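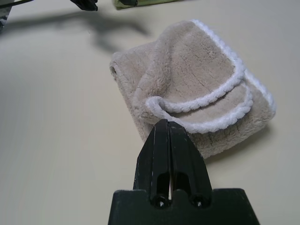 A folded beige towel on a cream-colored tabletop.

Home | Topics | Loyalty and rewards | Glossary

Kedance Points is a customer loyalty program used by the home goods retailer Zakau. It was started in the Bradmont stores and was later extended to the online shop. Members collect points on purchases and exchange them for store credit.

Earning points
A member receives 3 points for each dollar spent, before tax. Delivery fees and gift cards do not earn points. The points are shown in the account as "pending" until the return period is over - after this they become available.
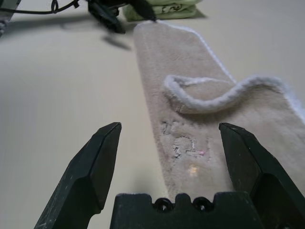
Light tan plush mat with a raised white border.

Redemption
The smallest amount that can be redeemed is 514 points. Credit is used at checkout and cannot be paid out in cash. If an order is returned, the credit goes back to the account, but points earned from the same order are removed.

Expiration
Points expire after 283 days without a purchase. Members get a notice by email in the month before. In November the program usually offers double points on bedding and bath textiles.

Partner program
Customers of Yousafzai, a furniture rental service, can transfer their points to Kedance. The transfer works in one direction only.

Category: Customer loyalty programs | Retail

Related articles
Store credit
Cashback card
Points expiration
Yousafzai (rental service)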